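A Visit to the Torvik Training Hall, and What I Brought Home About Working Safely Beside Robot Arms

By Augustina Dramani
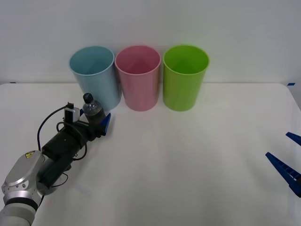

I had been meaning to make the drive out to Torvik ever since Obed Darko told me, over a very long lunch, that I was writing my shop rules backwards. I had started with the machines, he said, and gone on to the people when there was a page left over. Well, I did not love hearing it (I had only just finished the second draft!), but it stuck with me the whole way home, and when the invitation came to spend a day at the training hall there I said yes before I had even looked at the calendar.

For anyone new to these pages, I look after safety and training at Faltex, where we pack and relabel small household goods. We have been bringing in robot arms for the lighter handling work, a bit at a time, and I am the person who has to write down how everybody is supposed to behave around them. I am not an engineer. I came up through the packing floor, and I still think like somebody who wants to know where to put her coffee.

The hall sits behind the old Bukton offices, and you would drive right past it if you weren't looking for the loading dock. I did drive past it, and then I did it again coming from the other direction. Ohemaa Eshun, who runs the place, was standing outside waving by that time, bless her, and she had me signed in and fitted with glasses in no time at all. There were 8 of us visiting, from all sorts of outfits, bakeries and parts suppliers and one very quiet gentleman from a seed company who took more notes than I did.

We began in the classroom, with the door shut and no machinery anywhere near us, and I was a little impatient about it. Ohemaa's rule is that no visitor goes onto the floor until they can tell her what the stop button does and what it doesn't do. You would think that was a short conversation. It went on for most of an hour! Somebody said it cuts the power, and she asked what happens then to a thing the arm is holding, and somebody else said the gripper stays closed, and she asked how they knew. The answer is that it depends entirely on the gripper. Some keep their hold when they lose power and some let go, and you have to find out for the one you own and then write it on the card by the station, where the person standing there can read it. I went back through my own draft that night and I had written "press stop" in four separate places without one word about what might drop.

After that we talked about risk assessment, and I will try to be fair to it, as it is a dry subject and she did very well with it. The point she kept circling back to is that you don't assess a robot. You assess a job, with everything in it: the arm, the tool on the end, the thing being carried, the table, the people who come by, the people who come by when they shouldn't. An arm moving a foam block slowly and the same arm moving a kitchen knife slowly are two different jobs, even if the label on the arm calls it suitable for working near people. I wish I had heard that put so plainly before we bought our first one. We had been treating that label like a permission slip.

Korkor Agbeko took us through the floor itself, and she is a marvel, one of those people who can talk over a compressor without seeming to raise her voice. The stations there are mostly tabletop work, light things, bottles and cups and cartons, pretty much what we handle at Faltex, so I stayed close to her and asked far too many questions.

Her good practice for two arms at one table was the part I had come for. We are planning on that very arrangement at our end station, and I had been fretting over it. She wants the shared part of the table settled on paper before anybody programs a thing. Which arm may enter it, and when, and what the other one is to do in the meantime. Each arm gets a waiting position well clear of the middle, and it goes back there whenever it has nothing to do. She wants that waiting position tried out with the longest item in the gripper, too, and I had never thought of it. An arm is only as short as what it's holding, and a bottle sticking out past the fingers is part of the reach as far as your elbow is concerned.

She was very firm on cables. Every cable that runs along an arm needs enough slack for the wrist to turn all the way it is going to turn, and not so much that the loop can catch on a fixture or a sleeve. You check it by walking the arm slowly through its whole routine at the start of the shift and watching the cable and nothing else. Then you walk it through again and watch the tool. I asked whether a person couldn't watch both together and save a few minutes, and she gave me such a look! Her view is that people who watch both see the tool and only believe they saw the cable. I have done it both ways since, at our own bench, and I am sorry to say I am exactly the person she was describing.

Then there were the warning stickers. Korkor had us go up to a stopped and locked-out arm and read every one of them aloud, and tell her what each was warning us about. I knew fewer than I would like to admit. The pinch point at a joint is the one people forget, she says, and the habit she teaches is to keep your hand off the housing altogether unless the procedure tells you to touch it. If a sticker gets dirty or begins to peel, you replace it that shift. At Faltex we had been cleaning around them with a solvent wipe, and you can imagine what that does to the print over a few months.

Lunch was soup and very good bread, and I sat with Dede Kwofie, who came over from Nidard and has been writing procedures for twice as long as I have. She was kind enough to look over my draft right there between the bowls. Her first remark was that it had 16 rules for the operator in it, and would I care to recite them? I got as far as the sixth. Hers has 4 on the card at the station, and everything else lives in the binder and in the training. I copied hers down, with her blessing, and I have been trying them on our people ever since:

Look at the status light before you reach in.
Only the person holding the pendant moves the arm.
Nothing lives on the table that isn't part of the job.
If you stopped it, you tell someone why.

The third one has started the most arguments at our place. Everybody has a tape measure or a marker they would like to leave by the station, and everybody is certain theirs is out of the way. Dede's people keep a little shelf at shoulder height, well away from the arm, and things get put there without much grumbling. We are going to try the shelf. The last one took me some time to appreciate. She says people will quietly stop a machine and quietly start it again for weeks if you let them, and all that time it is telling you something about the setup, and none of it gets to the person who could fix it. There is no blame attached to pressing the button, ever, and she says so out loud at the start of each training and means it.

In the afternoon we practiced handovers, where the outgoing operator shows the incoming one what has changed. I was paired with the gentleman from the seed company, who turned out to have lovely manners and a terrible memory for left and right. We were given a form with room for very little: what the arm is carrying today, any change to speed or position, any fault, and who was told. The both of us had to sign it. I had expected to find it fussy, and I did for the first couple of goes, and by the end I was catching things on it that I would have waved through on a regular day. We got through nearly 2 hours of that and I could have gone on for longer, though my feet had other ideas.

A few odds and ends from my notebook, which I don't want to lose. Changing a gripper means going over the assessment again, even if the new one came from the same maker and looks the same size. Training expires, and the hall's own people renew theirs every May whether they feel they need it or not. Gloves are not automatically safer near moving fingers, so ask before you hand them out. Clear plastic is hard on cameras, and if your station uses one to find things, try it with the clear items under the real lights before you promise anybody anything. Long hair goes up, lanyards come off. And somebody please tell the cleaning crew which stations are live and which are locked out, in writing, in whatever language they read best. We had missed them out of our training list completely, and they are in that room longer than I am.

I did ask Ohemaa about the formal standards, as I know some of you will write in and ask me. She keeps the current editions in the classroom and will sit down with you over them, and she is wary of handing out summaries. People pin up the summary and stop reading the real document, and then a new edition comes along and the summary is still up on the wall. My own advice, for what it's worth, is to find out which ones apply where you work, get the full text, and read it with whoever installs your equipment sitting beside you. Bring a pencil. It took Obed and me several evenings to get through ours, and we disagreed about plenty of it.

He has asked to see draft three, by the way. It starts with the people this time.

If you would like to visit, the hall takes small groups and you should write to Ohemaa well ahead. Wear closed shoes, eat breakfast, and turn in at the loading dock.

Posted 3/23/20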